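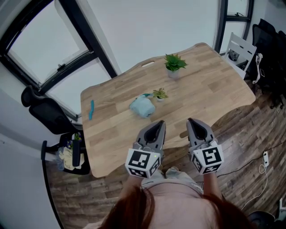

Dirnby workspace reopens with new table and small office

The shared workspace on the upper floor of the Antal building in Dirnby has reopened after a refit that began in October. Members were let back in on 5 May 2024, and the remaining boxes are due to be cleared from the hallway this month.

Most of the change is in the furniture. The old rectangular desks have been sold, and the main room now has a light wood table with a wavy, rounded edge. The top is made up of strips in different shades, from pale tan to light brown, and has long handle cutouts near the edges. It was ordered from Grilari, a furniture workshop in the next valley that also built the shelves for the Dirnby library.

The table is not assigned to anyone. People using it are asked to take their bags, cups and papers with them when they leave, and to put the potted plants back in the middle. Both plants, a small one in a tiny white pot and a larger one with pointed green leaves, were given by members. A watering list is pinned up by the coat hooks.

Senovel, the company that runs the workspace, said the refit came in under budget. The money saved will go toward blinds, which several members asked for in a survey last winter. The survey drew 65 replies. Noise was the most common complaint, followed by the lack of a place to take calls.

A small office with white walls has been set up to answer the second point. It has a wide window in three panes, and the pipes under the ceiling were left uncovered and painted white to match the walls. The office can be booked for 45 minutes at a time through the workspace calendar. Longer bookings are possible in the evening.

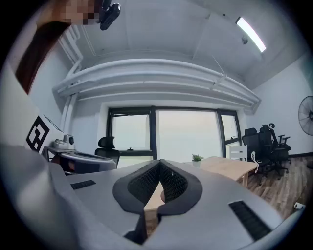
The small office, with its three-pane window and white pipes.

The heating in that part of the building was also checked during the work, and one radiator valve was replaced. Members who had a locker before the refit keep the same number, but the keys have changed and need to be picked up at the front desk.

The workspace has 423 square meters in all, including the kitchen and the storage room. The storage room is still closed while the floor is finished. Anyone who left items there can ask for them at the desk.

Monthly rates stay the same until the end of the year. Day passes are sold at the door, and over 300 were sold in the year before the refit. Companies that want to rent the main room for an evening should write to Senovel at least two weeks ahead.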